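Octagon-and-dot on a full-height wall: where do you start the layout?

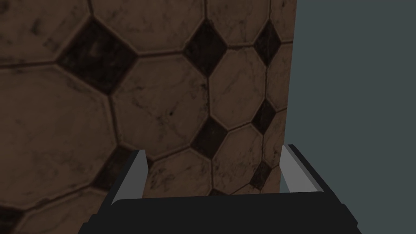 Post #1 – tsuchiya_s

Bathroom remodel, ground floor, slab house. Walls are cement board on studs, seams taped and filled. I want octagon-and-dot in a mottled brown stone look with darker dots and dark grout, running from the tub deck to the ceiling on the long wall, which ends in an outside corner. The tile comes as mesh-backed sheets from Brundton.

The outside corner is what I'm stuck on. If I center the pattern on the wall, I end up with a partial octagon at the corner, and the dots get sliced at a random point. If I start with a full octagon at the corner, the leftover goes to the inside corner behind the door. The tile store told me to center everything, always. The installer I talked to said the opposite. Which is it?

Shigeru Tsuchiya

Post #2 – gritline

Start at the outside corner. The eye goes to the free edge first, and the inside corner is the least visible line in the room. Cut there.

With this pattern you have two good cut lines. One runs between octagons and splits the dots in half, so you get a column of triangles. The other runs through the middle of the octagons and leaves the dots whole. Anything in between looks like an error. Pick one and plumb it with a laser.

Post #3 – barrientos_tile

Disagree with #2, at least as a blanket rule. Centering matters when there is something on the wall to center on. If you have a tub spout, a niche or a window on that wall, the pattern has to relate to it or every fixture will look off. Post the width and tell us what is mounted there.

Post #4 – tsuchiya_s

No niche and no window. The valve and spout are on the short wall. The long wall is just tile, with one towel bar that can go anywhere.

Post #5 – gritline

Then there is nothing to center on. Outside corner, full pattern.

Post #6 – zpan

Before the layout question, check the corner for plumb. On a plain square tile you can hide a small taper in the last column. On octagon-and-dot you can't, as the halved dots will shrink visibly from bottom to top. I had a corner that was out by 3 mm over the height of the wall and I could see it from the hallway. I ended up skim coating it and starting over.

Zihan Pan

Post #7 – tsuchiya_s

Checked it with a long level this afternoon. It leans. Hard to say how much, but there is daylight at the top.

Post #8 – zpan

Fix that first. Pull the corner bead if there is one, float it with a setting-type patching compound, and use a straightedge on both faces. Then waterproof over the top. Check that the membrane maker allows its product over your patch material.

Post #9 – barrientos_tile

Agree with #8 on the order of work. On edge trim: use a metal profile in a dark finish, close to the grout color. Bullnose is not usually made for octagons, and a mitered edge on mesh sheets means mitering every triangle separately. I did 32 of those on one job and would not do it again.

Post #10 – gritline

Mitering is fine if the body is porcelain and you have a decent blade. A metal strip on a traditional pattern looks like an office lobby.

Post #11 – barrientos_tile

It also survives being hit by a vacuum cleaner. A mitered porcelain edge chips. We have had this argument before and I doubt we will settle it in this thread.

Post #12 – flolis22

Two practical points on sheets. Dry lay a few next to each other and look at the joints between sheets. If the sheet joints are wider than the joints within a sheet, you will get a visible grid, and dark grout makes it stronger. Also mix sheets from different boxes, especially with a printed stone face, or the same vein will repeat in a cluster.

For grout I would use a fine sanded product if the joints are 2 mm or more and the maker approves it for that width. Test it on a scrap sheet. Some matte finishes hold dark pigment in the surface, and it takes a lot of scrubbing to get it out.

Post #13 – tsuchiya_s

Laid out six sheets on the garage floor. There is a faint grid, worse in one direction. Can I cut the mesh and shift individual pieces?

Post #14 – flolis22

Yes. Slit the mesh from the back along the outer row and nudge the tiles by hand while the thinset is open. Work small areas. The Buritz flat trowel is good for beating them level, though any grout float will do the same job.

Post #15 – tsuchiya_s

Plan for now: float the corner, membrane, full pattern from the outside edge with the cut line through the dots, metal trim. Grout color is still open between dark brown and charcoal. I'm ordering both in the small bag and will post the test sheets in September.

Post #16 – gritline

Dark brown. Skip the trim.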